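Refurbishing Donated Desktop Computers: Project Report, Group 4

Members: Wubit Habte, Henok Gebretsadik, Inna Romaniuk

3. How we did the work

Our group received old office towers from Hailu, a small firm in Grorton which was changing all of its desktops. The aim was to learn the order of disassembly, to write it down, and to return as many machines as possible to use at the Urnska homework club. Our budget for spare parts was 900 dollars and we were not allowed to go over it.

We worked on Saturday mornings in two teams. One person held the screwdriver and the other wrote every step on a paper sheet, with the name of the part and where the screw was kept. At first we thought this was too slow. After we mixed the screws of two different drive cages, we changed our opinion.

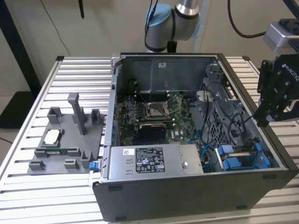
The order of disassembly was the main question of our project. Our teacher, Ms. Wallner, asked us to begin with the side panel and to lay the tower down, so that the board faces the ceiling and no part can fall when it is released. In our first draft we put the processor near the end of the list, after the power supply and the cables. We later moved it earlier. When the retention lever is up and the socket is empty, the contact area is open to everything, so a dropped screw can do real damage there. Our final sheet therefore says to put the plastic cover on the socket before any other work is done near it – this is now step five, printed in bold letters.

The drives were easier than we expected. The blue caddies have tool-less latches, and Henok could teach a new person to use them in a few minutes. We also used the colour as a rule in our notes: in this model, check the blue parts first, they are usually the ones made for the hand.

4. Problems

Cables took the most time. In our first two machines we did not label the SATA cables, and we had to look in the manual to connect them again. We also ordered 1000 small cable ties, which was far too many, and the rest were given to the school workshop.

Inna tested the memory with a program called Tremska. It is slow, but the results were clear and easy to put in our table (see Appendix B).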